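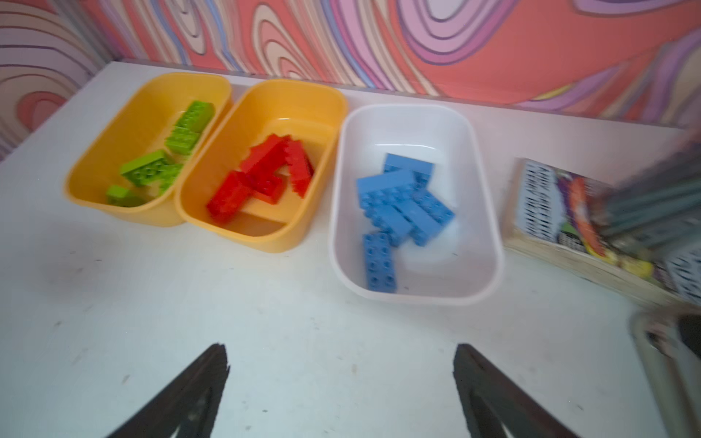
Best bait for perch off the Drudow pier in July?

Taking my nephew to Drudow for a week in July and we want to fish the pier for perch. Last time I used nightcrawlers and caught two small ones in a whole morning. Should I switch to minnows, or is it the spot? We can't take a boat out.
Lwazi Matlala

We use cookies to improve your visit. By continuing to use this site you accept our cookie policy. OK

Minnows, the smaller the better. Hook them through the lips on a size 6 and keep them a foot off the bottom. I'd also go earlier. By 9 the swimmers are in and the perch move out to the weeds. The Larkidstead side of the pier is deeper and holds fish longer — start there.
Evie Whitlock

Worms are fine, you're probably using too much. Pinch off an inch. I had 17 keepers one evening last summer on pieces of crawler, nothing else. Check the size of your sinker too, most people out there fish way too heavy.
Refilwe Ngcobo

never done any good on that pier. try the creek mouth
Palesa Du Plessis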